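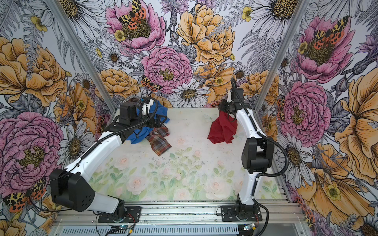 Blue, red and a folded check, against floral walls and pale pink roses.

I used to think you couldn't put checks anywhere near flowers. Then I spent a May afternoon in Flostcombe with Maya Khoury, who papers everything — walls, drawers, the inside of the airing cupboard — and I came home a convert! Her trick is to keep the busiest print upright and let something softer lie underneath, then throw in plain cloth in one good strong colour. I've bought 3 rolls already.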